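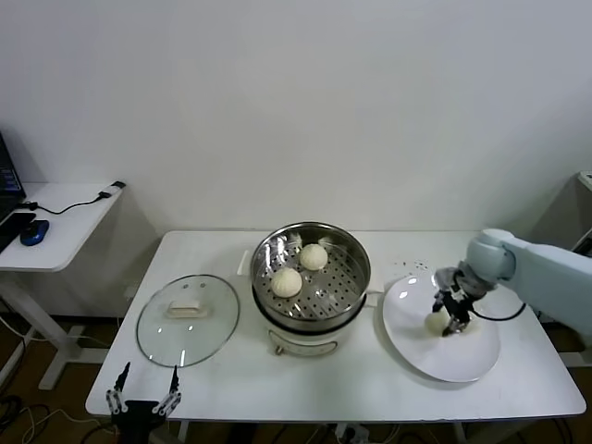

## Zelle 2: Wartung, Greifer und Kabel

Die Zelle mit den zwei Armen läuft seit dem 8. April wieder im normalen Plan. Davor stand sie drei Tage, weil am rechten Arm die Greiferspitzen getauscht und beide Greifer neu eingemessen wurden. Kulap Klinhom hat den Umbau gemacht, Charoen Yimyam die Messungen.

Die alten Spitzen waren an den Innenkanten abgenutzt. Bei festen Teilen fiel das kaum auf, bei den gedämpften Brötchen schon: Der rechte Greifer musste weiter schließen als vorgesehen und drückte die Oberseite ein. Mit den neuen Spitzen haben wir die Schließkraft zurückgenommen und den Weg neu gesetzt. In der Steuerung heißt der Parametersatz jetzt »Bonard 3«. Der Vorgänger bleibt gespeichert, bitte nicht löschen.

Für die Abnahme nehmen wir weiter die Aufgabe mit dem Dampfgarer: Brötchen aus dem Einsatz nehmen, auf dem weißen Teller ablegen. Der Glasdeckel liegt dabei links vom Topf flach auf dem Tisch, der Teller steht rechts. Wer die Plätze tauscht, bekommt falsche Anfahrpunkte und muss von vorn anfangen. Im Abnahmelauf waren es 213 Griffe, davon 2 Fehlgriffe, beide am Rand des Einsatzes. Das spiegelnde Blech macht der Erkennung dort nach wie vor Mühe. Ok-hee Baek probiert gerade eine andere Belichtung aus - Ergebnisse gibt es im nächsten Heft.

### Was täglich zu tun ist

- Vor dem Start beide Greifer einmal ganz öffnen und schließen, ohne Teil.
- Spitzen mit einem feuchten Tuch abwischen, kein Lösungsmittel.
- Kabel am rechten Greifer prüfen. Es soll locker durchhängen, darf aber nicht am Teller hängen bleiben.
- Tischplatte abwischen, auch hinter dem Teller. Krümel und Flecken kommen sonst in die Erkennung.
- Schrauben am Handgelenk einmal pro Woche nachziehen und im Buch abzeichnen.

### Noch offen

Die Kabel auf dem Boden links, zwischen Beistelltisch und Zelle, sind noch nicht verlegt. Kittipong Kongkaew hat bei Positholm einen Kanal bestellt, Lieferzeit etwa 34 Tage. Bis dahin bitte auf dieser Seite nicht durchgehen und den Beistelltisch mit dem Laptop nicht verschieben, die Zuleitung ist knapp bemessen.

Der linke Greifer hat noch die alten Spitzen. Bei der Brötchenaufgabe hält er nur Abstand und wartet in offener Stellung, deshalb eilt es nicht. Der zweite Satz liegt im Schrank in der Schublade »Baler« und kommt bei der Wartung im September dran. Wer vorher etwas Weiches mit links greifen will, meldet sich bei Kulap.

Fragen zum Parametersatz gehen an Nattawut Siriwan. Das Wartungsbuch liegt ab sofort im Regal neben der Tür und soll dort auch bleiben.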